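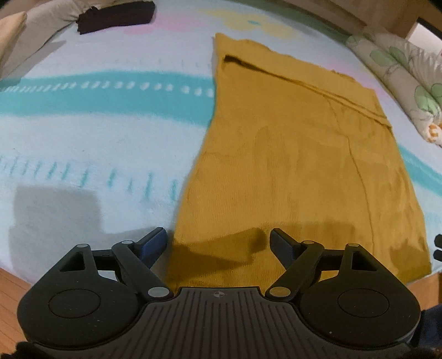 A lavandaria social de Belen passou a dobrar as malhas segundo um procedimento único, em vigor desde janeiro em todos os turnos. O documento, de quatro páginas, foi redigido por Tincuța Nedelcu, responsável pela secção de acabamento, e substitui as indicações avulsas que cada turno seguia até agora. A regra de base é simples: a peça é estendida ao comprido sobre uma superfície plana e só depois se dobra. Numa malha amarelo-mostarda de canelado fino, pousada numa cama de lençol azul-claro estampado, a linha de dobra corre em diagonal e o tecido fica duplicado sobre si mesmo junto à margem direita. O procedimento trata esta situação no ponto 3: uma dobra oblíqua ao canelado deve ser aberta e refeita no sentido das nervuras, antes de se passar à dobra seguinte.

A lavandaria trata roupa de cama e vestuário de quatro residências e de um centro de acolhimento. No último trimestre entraram na secção de acabamento 1,137 peças de malha, das quais 344 foram devolvidas pelas residências ou retidas no controlo interno. O motivo mais frequente foi o vinco marcado, seguido da deformação dos ombros por suspensão em cabide. A deformação afetou 109 peças, quase todas de malha grossa e penduradas ainda húmidas.

Segundo Tincuța Nedelcu, a maior parte dos vincos formava-se na prateleira e não na máquina. «A malha saía do secador em condições aceitáveis e era dobrada à pressa, com as mangas metidas para dentro de qualquer maneira. Ao fim de dois dias debaixo de outras peças, o vinco estava fixado», explica a responsável.

O novo texto divide a operação em cinco passos. A peça é estendida com a frente para baixo, com a bainha voltada para o operador. Alisa-se com a palma da mão aberta, do centro para as margens, sem puxar pelos punhos. As mangas são recolhidas uma de cada vez sobre as costas, paralelas à lateral. Segue-se a dobra das duas laterais até à largura do molde e, por fim, a dobra transversal em três. As malhas com gola alta levam ainda uma dobra prévia da gola para o lado das costas.

O molde é uma placa de cartão rígido fornecida pela Hedness, empresa que já abastecia a lavandaria de separadores de prateleira. Existem dois formatos, adulto e criança. A placa serve apenas de referência de largura e é retirada antes da dobra transversal. O formato de criança está em revisão: Cornel Ene, encarregado do turno da noite, comunicou que as peças mais pequenas ficam com as laterais sobrepostas e ganham espessura a meio.

O procedimento inclui um ponto sobre vincos ligeiros, isto é, os que se notam ao olhar mas não se sentem ao passar os dedos. Nestes casos não há lugar a vapor. A peça repousa estendida durante vinte minutos e volta a ser alisada à mão. O vapor fica reservado aos vincos marcados e aplica-se sem contacto, com a tábua Verschueren instalada ao fundo da sala. O ferro direto sobre canelado passa a estar proibido, por achatar as nervuras e retirar elasticidade ao tecido.

Mudou também a verificação das aberturas. Antes da primeira dobra, o operador confirma que a bainha e as bocas das mangas estão assentes, sem camadas levantadas nem voltadas para dentro. Uma bainha mal assente cria um segundo vinco, curto e irregular, que costuma escapar ao controlo visual feito com a peça já dobrada. O ponto foi acrescentado a pedido de Leidy Bermúdez, que gere a rouparia de uma das residências e recebia com regularidade camisolas com este defeito.

Quanto à superfície de trabalho, a norma pede uma área plana, limpa e maior do que a peça estendida. Nas residências, onde não há mesas de acabamento, admite-se o uso de uma cama feita, desde que o lençol esteja esticado e o colchão seja firme. «Numa cama mole a malha acompanha a depressão e a linha de dobra foge», refere Leidy Bermúdez. A alternativa habitual, a mesa do refeitório, foi afastada por razões de higiene.

O empilhamento passa a ter um limite de oito peças por coluna, ou cinco no caso da malha grossa. As prateleiras Bradell, montadas no outono, foram regulados para essa altura – o nível superior fica vazio nos meses frios, quando o volume das camisolas aumenta. As peças com botões ou fechos são arrumadas em coluna separada, com o fecho virado para cima.

A formação decorreu em sessões de 40 minutos, à entrada de cada turno, e foi conduzida por Sânziana Coman. Cada operador dobrou seis peças de gramagens diferentes e repetiu as que excederam a tolerância de um centímetro em relação ao molde. As malhas de canelado vertical foram as que exigiram menos repetições, dado que as nervuras servem de guia ao alinhamento das laterais. As de ponto liso obrigaram a mais correções.

O custo da alteração ficou em 150 euros, valor que cobre os moldes e a impressão plastificada do procedimento para afixar junto às mesas. Vasilică Pîrvu, diretor da lavandaria, indica que os registos de devolução continuarão a ser preenchidos nos mesmos impressos, com uma coluna nova para a posição do vinco. A primeira leitura dos dados está marcada para o fim do trimestre. Até lá, as residências devem entregar as reclamações à sexta-feira, com a peça dobrada tal como foi recebida.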